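社区图书室旧书捐赠流程与分类方式调查
学生课题研究报告

课题组成员:Tiziana Melis(执笔)、Serena Sorrentino(访谈与资料整理)
调查地点:Eltetia社区图书室
提交日期:1999年12月6日

一、课题背景

Eltetia社区图书室设于居民活动中心二层,面向周边住户免费开放。馆藏绝大部分来自居民捐赠,购入图书所占比例很低。由于捐赠来源分散,图书的题材、语种、版本和保存状况差异较大,入藏之前需要经过登记、初检、分类、编号和上架五个环节。按照图书室现行规定,五个环节均由值班人员完成,没有专职编目员。

本课题在选题阶段曾考虑两个方向,一是居民阅读偏好,二是图书捐赠与分类。指导教师建议选择后者,理由是阅读偏好的调查需要较长周期,且样本难以控制;捐赠与分类环节有登记簿、卡片目录和书架实物可供核对,适合在一个学期内完成。课题组采纳了这一建议,并于三月提交开题说明。

本报告所称“旧书”,指捐赠前已由个人或单位持有并使用过的图书,不包括出版单位直接赠送的新书。期刊、报纸合订本和地图不在调查范围之内,仅在涉及书架空间时附带提及。

二、调查目的

本次调查拟回答以下问题:
1. 现行捐赠登记簿所记录的项目是否足以支持后续分类;
2. 值班人员对同一册图书的分类意见是否一致,不一致主要出现在哪些类别;
3. 捐赠图书从接收到上架需要经过多长时间,积压发生在哪个环节;
4. 读者能否依据现有类目找到所需图书。

三、调查方法

(一)资料核对。课题组查阅了图书室现存的全部捐赠登记簿,共登记图书2,836册。登记项目包括日期、书名、册数、捐赠人姓名和备注。对书名缺漏或字迹不清者,课题组依据卡片目录进行补充;无法补充的,单独列出,不计入分类统计。

(二)抽样比对。从登记簿中按等距方法抽取400册,逐册查找其目录卡片与书架位置,记录三者是否相符。等距抽样的起点由抽签决定。抽中图书如已借出,则待归还后补查;至调查截止仍未归还者,以卡片信息为准,并加以注明。

(三)访谈。课题组访谈值班人员及读者共42人,其中值班人员6人,读者36人。访谈提纲由Serena Sorrentino拟定,经指导教师修改后使用。每次访谈时间控制在二十分钟以内,由一人提问,一人记录,记录稿均交受访者过目。

(四)分类试验。课题组从待编图书中选出一批题材不易判断的图书,请各位值班人员分别归类,互不商量,然后比较结果。

四、现行流程概述

(一)接收

捐赠人将图书送至服务台,由当日值班人员清点册数并填写登记簿。登记簿一式一份,不向捐赠人出具回执。访谈中有多位读者提到,希望得到一份简单的书面凭证,以便日后查询所捐图书是否入藏。值班人员则认为,开具凭证会延长接收时间,在周末人多时难以执行。

登记簿中“备注”一栏的使用很不统一。部分值班人员在此记录图书的破损情况,部分用以记录捐赠人的要求,例如“不入藏请退还”,另有相当数量的条目空白。课题组认为,备注栏缺少填写说明,是后续环节反复核查的原因之一。

(二)初检

初检的内容为检查图书有无缺页、脱线、霉斑、虫蛀和严重污损。合格者进入待分类区,需要修补者送修补柜,不宜入藏者另行存放,每季度处理一次。图书室没有成文的初检标准,是否合格由值班人员凭经验判断。对于书页有批注的图书,各人的掌握尺度差别尤为明显:有人认为铅笔批注可以擦除后入藏,有人认为凡有批注者一律不收,也有人主张地方文献中的批注本身具有保存价值。 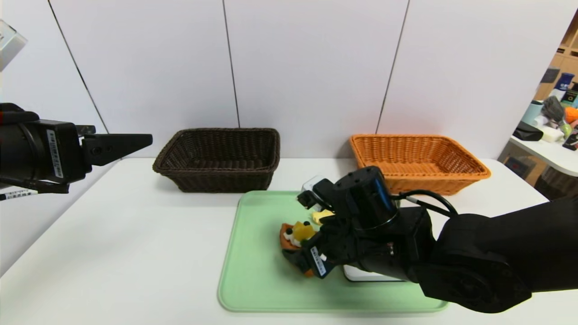 初检结束后,图书按处理去向暂时分放,这是全流程中最容易发生混淆的一步。目前待分类图书与待修补图书同放在一张长桌上,仅以纸条区分,纸条移位后即无从辨认。课题组在讨论改进办法时提出以不同颜色的容器代替纸条,并以两只并排放置的长方形编织篮为例:左侧深棕色,右侧亮橙色,编法相同而颜色分明,隔着桌面也不致认错。如以深棕色一只存放待分类图书,以橙色一只存放待修补图书,值班人员交接时无须逐册翻看。至于开本较大的画册和地图集,不宜放入篮中,仍应平放于书架底层。

(三)分类

图书室现行类目共分九类,依次为文学、历史与地理、社会、自然科学、技术与手工、艺术、儿童读物、语言学习和综合。类目由图书室首任负责人参照Crabtree简表拟定,此后未作系统修订。Crabtree简表原供中小学图书馆使用,类目层级较浅,便于非专业人员掌握,但对家庭生活、医药保健和旅行指南等题材缺少明确规定。

上述题材恰好在居民捐赠中较为常见。以烹饪图书为例,抽样中既有归入“技术与手工”的,也有归入“社会”的,还有归入“综合”的。同一作者的上下两册分别置于两处的情况亦有发现。值班人员在访谈中表示,遇到不能确定的图书,通常归入“综合”,以免耽误后面的工作。

(四)编号与上架

索书号由类目代码和流水号组成,书写在书脊下方的纸签上。纸签以胶水粘贴,使用时间较长后容易脱落。脱签图书由值班人员根据卡片重新书写,如卡片亦不易查找,则暂置于服务台后方的小书架。

上架按流水号排列,不考虑作者和书名。此种排列方式的优点是新书一律置于该类末尾,不必移动原有图书;缺点是同一作者的作品分散,读者浏览不便。

五、调查结果与分析

(一)登记信息不足以支持分类

登记簿不记录作者、出版单位和出版年份。值班人员在分类时须重新翻检原书,登记与分类两个环节的工作因而有所重复。遇有书名相同而作者不同的图书,仅凭登记簿无法判断所指为哪一册。课题组在抽样比对中多次遇到此类情形,最终只能依靠流水号推断。

此外,成套图书的登记方法不一。有的按套登记为一条,在册数栏写明总册数;有的逐册登记。两种方法并存,使登记簿的条目数与实际册数难以直接换算。

(二)分类意见分歧集中于少数类别

分类试验表明,值班人员对小说、诗歌、儿童读物和语言学习类图书的意见基本一致,对传记、科普、手工和生活类图书则分歧较大。传记的问题在于应随人物所属领域归类,还是统一归入“历史与地理”。科普读物的问题在于面向少年儿童者应归入“儿童读物”还是“自然科学”。

课题组就此查阅了Stundell图书馆编印的《小型馆藏分类须知》。该须知规定,人物传记一律集中存放,科普读物则以读者年龄为先。课题组认为,这两项规定简单易行,可供Eltetia社区图书室参考,但传记集中存放后所需的书架长度应事先测量。

(三)积压主要发生在分类环节

从登记日期与目录卡片所载日期的间隔来看,接收和初检一般能够在当周完成,分类环节则时有延迟。延迟的原因有三项较为突出:值班人员更换频繁,未完成的图书缺少交接记录;疑难图书无人作出最后决定;节假日前后捐赠集中,工作量明显增加。

值班人员对第二项反映最多。现行规定没有指定疑难图书的裁定人,前一班留下的图书,后一班往往不愿改动,于是继续留存。课题组在待分类图书中见到夹有多张便条的一册,各班意见均写在便条上,始终未有结论。

(四)读者查找情况

受访读者中,多数人习惯直接到书架前浏览,较少使用卡片目录。使用目录的读者主要查找指定书名。读者普遍反映“综合”类内容过杂,不知其中有何图书。有读者在该类中偶然发现所需的园艺图书,而此前一直在“自然科学”类中寻找。

另有读者建议在书架侧面张贴类目说明,列出各类所含题材。图书室以往曾张贴过一份手写说明,后因墙面粉刷取下,未再恢复。

六、建议

根据以上分析,课题组提出如下建议。

第一,修订捐赠登记簿,增设作者、出版年份和处理去向三栏,并在登记簿首页附填写说明。成套图书统一按册登记,备注栏写明套名。

第二,制定书面初检标准。对批注、缺页和霉斑三种情况分别作出规定,有霉斑的图书应与其他图书隔开存放。地方文献可从宽掌握。

第三,在现行九类之外增设“家庭与生活”和“传记”两类,同时清理“综合”类,将可以明确归属的图书移出。清理工作建议安排在闭馆期间进行,并同步更改卡片。

第四,指定一名值班人员担任疑难图书裁定人,每月集中处理一次。裁定结果记入专用簿册,供以后遇到同类图书时查阅。

第五,恢复书架侧面的类目说明。说明文字应使用较大字号,并张贴于成人与儿童均可看到的高度。

第六,关于捐赠凭证,可先试行简易回执,仅填写日期和册数,由捐赠人自愿领取。

七、调查的局限

本次抽样以登记簿为依据,早期未经登记而直接上架的图书未能包括在内。读者访谈多在下午进行,上午到馆的老年读者所占比例偏低。分类试验所用图书由课题组挑选,题材偏于疑难,所得分歧程度不能代表全部捐赠图书的情况。

课题组原拟与Cullen社区图书室进行对照,因对方正在搬迁,未能查阅其登记资料,有关部分已从报告中删去。

八、分工与致谢

资料核对和抽样比对由两名成员共同完成。Tiziana Melis负责统计与报告撰写,Serena Sorrentino负责访谈安排、记录整理及附录编制。课题组感谢Eltetia社区图书室提供登记簿和卡片目录,感谢各位受访者给予的协助。

附录一 访谈提纲
附录二 抽样比对记录表
附录三 建议采用的登记簿格式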